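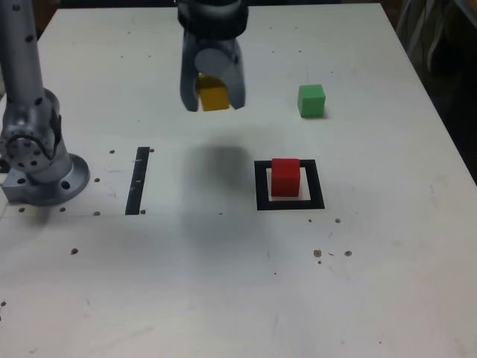 Kevonden cube sorting, README

Hi! I'm Telma Ibarra and I look after this set. It's 74 episodes of two arms moving colored cubes on a white table, and before you train on it, please read the part about dropped grips, as it cost me most of May.

The problem: in 4 episodes the gripper reports "closed, holding" after the cube has already slipped out. The log says everything is fine, the arm carries on to the target, and the success flag gets set anyway. Liam Madigan spotted it when his policy learned to place thin air (very confidently, too).

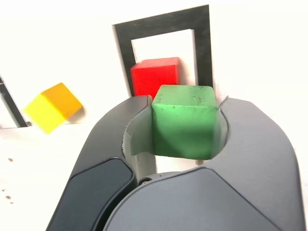
My best guess is worn finger pads. The width reading only tells you how far the fingers closed, and once the lining goes, that number drifts and the hold check passes when it shouldn't. Look at the ragged edges on the pale gray pads either side of the green cube and you'll see why I stopped trusting it. I haven't proven this – Orla Foley thinks it's a timeout in the driver, and she could be right.

What to do for now: skip anything with grip_suspect = 1, and don't use the success flag alone as a label. Wrist and table views are both included, so check them if in doubt.

Still open: a new hold check, and fresh pads from Berkdale. Send bad episodes to me or Fadwa Ouazzani, with the episode number please!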